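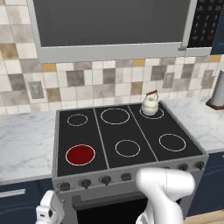
图3 旋钮任务的仿真场景。左前灶眼处于点亮状态，水壶位于右后灶眼。

4.2 旋钮操作任务

本节考察策略在灶台旋钮上的表现。与抓取、放置类任务不同，旋钮任务的目标物体很小，操作过程中又容易被夹爪遮挡，而任务是否完成要看另一个位置上的灶眼状态。策略需要先根据指令确定灶眼，再找到对应的旋钮，完成接触和转动，最后撤回手臂。任何一步出错都会导致整条轨迹失败，因此我们把它单独列出，不与4.1节的柜门和抽屉任务合并统计。

全部实验在Mara仿真环境中进行。灶眼的亮灭由旋钮关节角决定：关节角越过阈值后，灶眼区域的材质由黑色切换为暗红色；关节角回到阈值以内，材质恢复。Mara不模拟热传导，灶眼颜色只作为视觉反馈使用，不影响锅具的物理状态。灶上的锅具也不参与成功判定，但如果手臂将其碰离初始位置超过允许范围，该轨迹记为失败。加入这一条是为了排除通过大幅摆动手臂碰巧拨动旋钮的情况。

训练数据共3143条遥操作轨迹，另取297个初始状态用于测试，二者在柜体颜色、墙砖样式、锅具位置和机器人底座位姿上均不重复。每条轨迹配有一句指令，形式为“打开”或“关闭”加灶眼位置，例如“关闭左前灶眼”。指令由Pallavi Kaushik统一核对，位置描述一律以面向灶台时的左右为准。早期有一批指令沿用了机器人底座坐标系的左右，在底座斜向灶台时含义不清，核对后全部改写，没有删除轨迹本身。

观测由外部视角和腕部视角组成。外部视角覆盖灶面、控制面板和部分手臂，主要提供灶眼与旋钮之间的对应关系。腕部视角随夹爪运动，在接近阶段可以看到较完整的灶面，进入接触阶段后视野迅速缩小，可见的灶眼数量随姿态变化。

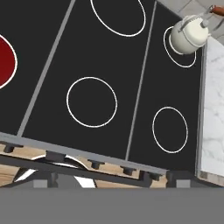
策略在这一阶段遇到的主要困难是目标灶眼逐渐移出视野。若只使用腕部视角的当前帧，网络无法区分灶眼尚未点亮和灶眼已经点亮但不可见这两种情况。我们在Brolosa中加入了一个短时记忆模块，保存最近一次同时观察到灶眼和旋钮时的特征，并在后续各步中与当前特征拼接。记忆的更新由可见性得分控制：得分低于阈值时停止写入，避免遮挡后的特征覆盖有效信息。可见性得分由一个小型分类头给出，训练标签直接从仿真器的实例分割中计算，不需要人工标注。

外部视角的遮挡则与底座位置有关。底座偏右时，手臂的连杆会挡住控制面板的一部分，位于遮挡区内的旋钮只能依靠腕部视角定位。我们没有为此限制底座的采样范围，原因是实际部署时底座停靠误差难以避免，测试集中保留遮挡样本更能反映方法的适用程度。

动作空间为末端位姿增量和夹爪开合量。旋钮转动没有单独的动作基元，由末端绕接近轴的旋转增量实现。这样做的缺点是转动与平移容易耦合：末端轴线与旋钮轴线存在偏差时，旋转会带来侧向位移，夹爪可能从旋钮凸脊上滑脱。为减小这种影响，训练时对接触段的轨迹提高采样权重，并在末端位姿的平移分量上加入小幅噪声，使网络学到接触后的修正动作。

转动方向的确定是另一个需要说明的问题。不同的灶具资产采用不同的旋转约定，仅凭灶眼亮灭无法推出应当顺时针还是逆时针转动。部分资产在旋钮周围印有箭头、圆点和火焰标记，这些标记在外部视角中只占很少的像素，要到腕部相机靠近后才能分辨。 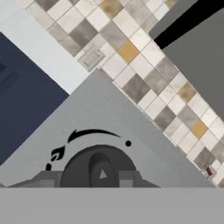
为了检验网络是否利用了面板标记，我们做了一组贴图替换实验：保持旋钮关节和几何形状不变，将箭头水平镜像，其余贴图不变，再用相同的初始状态重新测试。如果策略只记住了资产外观与转向之间的对应关系，镜像后转向不应改变；如果策略读取了箭头，转向应随之改变。结果显示，Brolosa在多数镜像样本上改变了首次转动的方向，对照方法Jillon则基本保持原方向。去掉腕部视角以后，Brolosa的行为与Jillon接近，说明箭头信息主要来自腕部图像。需要指出的是，镜像后的箭头与关节的真实约定相反，因此这组实验只统计首次转动方向，不计入成功率。

对照方法有两种。Jillon使用与本文相同的视觉编码器，但不含记忆模块，每一步只处理当前帧。Lehner采用两阶段结构，先由检测器给出旋钮位置，再调用预设的转动程序。三种方法使用同一套训练数据和同一组测试初始状态，每个初始状态运行一次。Lehner的转动程序需要预先给定方向，我们按资产的关节约定为其提供了真值，这一设置对Lehner有利。

在297次测试中，Brolosa失败122次，成功率为58.9%。失败按首个错误发生的阶段归类，共分为选错旋钮、接触失败、转动不足、转动方向错误和碰移锅具五类。选错旋钮的情况有9次，均出现在外部视角中目标旋钮被手臂遮挡的初始状态下。其余失败以接触失败和转动不足为主，前者多由夹爪闭合过早引起，后者表现为关节角停在阈值附近，灶眼状态没有切换，而策略已开始撤回手臂。

转动不足与可见性有直接关系。接触后目标灶眼通常不在腕部视野内，策略只能通过外部视角确认灶眼颜色。当目标为后排灶眼且上方放有锅具时，颜色变化的可见面积很小，网络给出的完成概率偏高。前排灶眼一般没有这一问题。将外部相机抬高可以缓解锅具遮挡，但控制面板在图像中会变窄，旋钮定位误差随之增大，我们最终没有采用抬高后的机位。

关闭任务与打开任务的失败分布也不一致。关闭任务的初始状态中有一个灶眼已经点亮，红色区域为目标定位提供了明显线索，选错旋钮的情况较少。但关闭要求旋钮回到阈值以内，转动终点附近没有机械限位，策略有时会转过头。打开任务则相反，开始时各灶眼外观相近，定位更依赖指令中的位置描述，转动过量一般不影响判定。

消融实验中，去掉记忆模块后，转动不足的次数上升最明显；去掉可见性控制、改为每步写入记忆，效果介于完整模型与无记忆模型之间。将记忆长度加倍没有带来可测的改善，训练时间有所增加，后续实验沿用原设置。接触段采样权重对选错旋钮一类没有影响，主要减少滑脱。

Lehner在旋钮完全可见时定位准确，但其转动程序不接收过程反馈，夹爪滑脱后仍会执行完剩余动作。我们尝试在程序末尾加入一次重试，接触失败有所减少，锅具被碰移的次数同时增加，表中报告的是未加重试的结果。

力反馈未纳入本节的观测。Mara可以输出接触力，但数值受仿真步长影响较大，不同资产之间的量级也不统一，直接作为输入时训练不稳定。4.3节在水龙头任务上使用了经过归一化的接触信号，并与本节的纯视觉设置进行比较。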